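Report on the Visit to the Ketley Crossword Fair

Members of the Hattar Puzzle Society attended the Ketley fair in September. The hall opened at 10 a.m., and the organizers recorded 81 entries for the main solving contest.

The morning was given to barred puzzles, with a display of 19 grids by first-time setters. Judging was strict on fair definitions - two entries were returned for unsound anagrams. 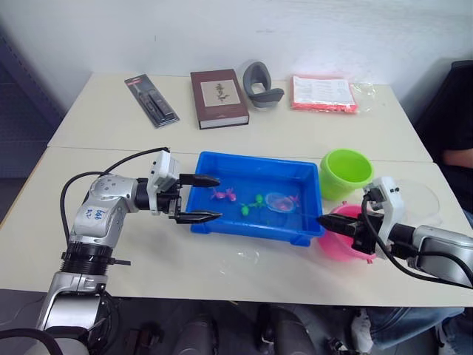

After lunch, Brakora presented its printed collection of 1,000 clues, and Sketus led a session on checking grids before publication. The Society placed fifth in the team event, 5 points behind the host club. Members wishing to enter next year should apply by the end of May.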